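빈 피킹 삽질 일지: 벽이 문제였다

지난 글에 "다음 주에는 플래너 얘기 쓸게요"라고 적어 놓고 한참이 지나 버렸네요. 댓글로 재촉해 주신 분들 죄송합니다. 그사이에 코드를 두 번 갈아엎었어요. 한 번은 필요해서였고 한 번은 제가 브랜치를 잘못 합쳐서였는데, 두 번째 이야기는 부끄러우니까 짧게만 할게요.

처음 오신 분들을 위해 적어 두면, 저는 Sornlow라는 작은 팀에서 빈 피킹 소프트웨어를 만지고 있습니다. 로봇팔은 KUKA고, 위에 얹는 스택은 대부분 저희가 직접 짠 거예요. 파지 후보를 뽑는 쪽이 Varkovero, 궤적을 만드는 쪽이 Wusgate입니다. 이름은 제가 지은 거 아닙니다(저였으면 더 짧게 지었을 거예요. 타이핑할 때마다 오타가 나거든요).

이번에 붙잡고 있던 문제는 한 줄로 쓰면 이렇습니다. 상자 한가운데 있는 물건은 잘 집는데, 벽 쪽에 붙은 물건 앞에만 가면 플래너가 "해 없음"을 뱉고 드러눕는다.

처음엔 당연히 인식을 의심했어요. 금속 상자잖아요. 반사 때문에 깊이 값이 구멍 나고, 벽 근처는 특히 지저분하고. 그래서 포인트 클라우드를 저장해 놓고 하나씩 돌려 봤는데, 생각보다 멀쩡한 거예요! 물체 윤곽도 그럭저럭 나오고 파지 후보도 꽤 나오고요. Varkovero가 로그에 남긴 점수도 나쁘지 않았습니다. 그러니까 후보는 있는데 거기까지 가는 길을 못 찾는다는 얘기죠.

여기서 하루를 날렸습니다. RRT 반복 횟수를 600에서 1000으로 올려 보고, 그래도 안 돼서 시드도 바꿔 보고, 스텝 크기도 줄여 보고. 다들 아시는 그 코스 있잖아요, 원인을 모를 때 숫자만 만지작거리는 그거요. 시간만 늘어나고 결과는 똑같았습니다. 샘플을 더 뿌려서 나올 해였으면 진작 나왔겠죠.

그러다가 충돌 모델을 화면에 띄워 봤는데, 보자마자 한숨이 나왔어요. 상자가 직육면체로 들어가 있더라고요. 실제 상자는 벽이 안쪽으로 비스듬하게 내려가는데, 모델은 수직 벽 네 장짜리였습니다. 게다가 예전에 누가(네, 커밋 기록을 보니 저였습니다) 안전하게 하겠다고 벽 두께를 안쪽으로 두툼하게 부풀려 놨어요. 바닥 근처에서는 모델 벽이 진짜 벽보다 바깥에 있고, 입구 근처에서는 반대로 안쪽에 있는 괴상한 상태였던 거죠. 그러니 그리퍼가 위쪽에서 벽 가까이로 내려오는 자세는 죄다 충돌 판정이 납니다.

고친 방법은 별거 없어요. 경사면 네 개를 각각 평면으로 넣고, 여유 거리를 벽마다 따로 줬습니다. 뒤쪽은 안쪽 벽 너머로 높은 뒤판이 서 있어서 손목이 그쪽으로 기울면 위험하니까 넉넉하게, 앞벽은 낮은 자세로 들어갈 일이 많으니까 좀 빡빡하게요. 설정 파일에 벽마다 한 줄씩 들어갑니다. 예쁘지는 않은데 디버깅할 때는 이게 편하더라고요.

두 번째로 손댄 건 케이블이었습니다. 저희 팔에는 굵은 노란 케이블하고 검은 케이블 다발이 손목을 끼고 돌아서 공구 쪽으로 내려가는데요, 이게 충돌 모델에 아예 없었어요. 플래너 입장에서는 세상에 존재하지 않는 물건인 거죠. 그래서 손목을 신나게 한 바퀴 돌리는 해가 "최단 경로"라고 나오곤 했습니다. 수식으로는 맞는 말이라 더 얄미웠어요.

케이블을 제대로 시뮬레이션하는 건 진작에 포기했고요, 대신 꾀를 좀 썼습니다. 손목 옆에 캡슐 모양 충돌체를 붙여서 케이블이 대충 차지하는 공간을 막고, 마지막 축 회전에는 비용을 따로 매겼어요. 많이 돌릴수록 비싸지게요. 그리고 파지가 끝나면 원래 각도 쪽으로 풀면서 돌아오도록 복귀 궤적을 바꿨습니다. 한쪽으로 계속 감기는 걸 막으려면 이게 제일 확실했어요.
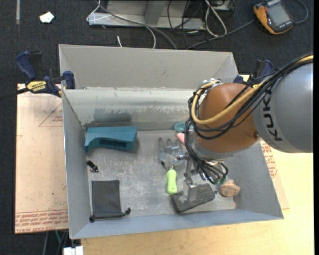
앞벽 근처에 비스듬히 놓인 짙은 회색 블록과 그리퍼. 블록 바로 오른쪽에 울퉁불퉁한 갈색 녀석이 있어서 손가락 넣을 자리 잡기가 은근히 까다롭습니다.

물건 구성은 일부러 제각각으로 갑니다. 연두색 손잡이 달린 공구처럼 길쭉한 것도 있고, 납작한 짙은 회색 조임끈 주머니도 있고요. 저는 개인적으로 주머니가 제일 싫습니다. 납작하게 누우면 높이가 거의 없어서 바닥이랑 구분이 안 되는데, 끈은 또 삐죽 나와 있어서 분할 결과가 매번 달라요. 끈만 따로 떼어서 별개의 물체라고 우길 때도 있습니다. 작은 조각들은 클러스터 크기로 걸러 내는데, 기준을 올리면 진짜 작은 물건까지 같이 사라져서 아직 만족스러운 값을 못 찾았어요.

비스듬한 블록 이야기도 좀 해 볼게요. 이런 모양은 인식 쪽에선 거저먹기인데 플래닝 쪽에서 의외로 골치가 아픕니다. 파지 방향이 블록의 면에 맞춰 정해지니까 손목 각도가 거의 고정되거든요. 그 각도로 내려가려면 옆 물건하고 벽 사이를 비집고 들어가야 하고, 거기에 아까 말한 케이블 비용까지 붙으면 점수 1등 후보가 제일 비싼 경로가 되어 버립니다. 전에는 파지 점수만 보고 1등을 고른 다음 경로를 찾았는데, 이제는 상위 후보 몇 개를 같이 Wusgate에 넘겨서 경로 비용까지 합친 점수로 고릅니다. 집기 좋은 자세보다 가기 좋은 자세를 택하는 경우가 꽤 늘었어요.

이렇게 바꾸고 나서 저장해 둔 장면 1290개를 다시 돌려 봤습니다. 벽 근처에서 "해 없음"이 뜨던 경우가 눈에 띄게 줄었고, 남은 것들은 대부분 물건이 서로 기대어 있는 장면이었어요. 비율까지 깔끔하게 적고 싶은데 채점 스크립트에 버그가 하나 있는 걸 어제 발견해서, 그건 고친 다음에 올리겠습니다. 괜히 좋은 숫자를 먼저 올렸다가 내리면 민망하잖아요.

아, 그리고 시각화 도구 얘기! 이번에 얻은 교훈이라면 이쪽이 더 큽니다. 충돌 모델을 처음부터 화면에 띄워 봤으면 하루를 아꼈을 텐데, 그때 쓰던 뷰어가 너무 느려서 켜기가 싫었거든요. 그래서 Delić라는 조그만 뷰어를 따로 만들었습니다. 기능은 딱 2개예요. 포인트 클라우드 위에 충돌 모델을 겹쳐 그리는 것, 그리고 플래너가 버린 자세를 이유별로 색칠해서 보여 주는 것. 벽 때문에 버렸으면 빨강, 자기 충돌이면 파랑, 관절 한계면 노랑. 켜 보면 어디가 막혔는지 금방 보입니다. 지난번 같은 상황이었으면 화면이 온통 빨갰겠죠. 코드는 아직 지저분해서 공개는 1월쯤으로 생각하고 있어요. README도 써야 하고요(이게 제일 하기 싫습니다).

아직 안 풀린 것도 적어 둘게요. 상자 위치는 지금도 손으로 보정하고 있습니다. 양옆을 바 클램프로 물려 놓긴 했는데, 상자를 다시 세팅할 때마다 제가 가서 모서리 점을 찍어야 해요. 경사면을 평면으로 넣은 김에 포인트 클라우드에서 벽을 직접 맞춰서 자동으로 잡으면 될 것 같은데, 바닥이랑 벽의 경계가 깔끔하게 안 떨어져서 평면 피팅이 가끔 엉뚱한 데로 튑니다. RANSAC 말고 다른 방법으로 해 보신 분 계시면 댓글로 좀 알려 주세요. 진짜로요, 점 찍는 거 지겹습니다.

다음 글은 그 자동 보정 이야기가 될 것 같습니다. 언제 올린다는 말은 이번엔 안 할게요.

Oct 7, 2022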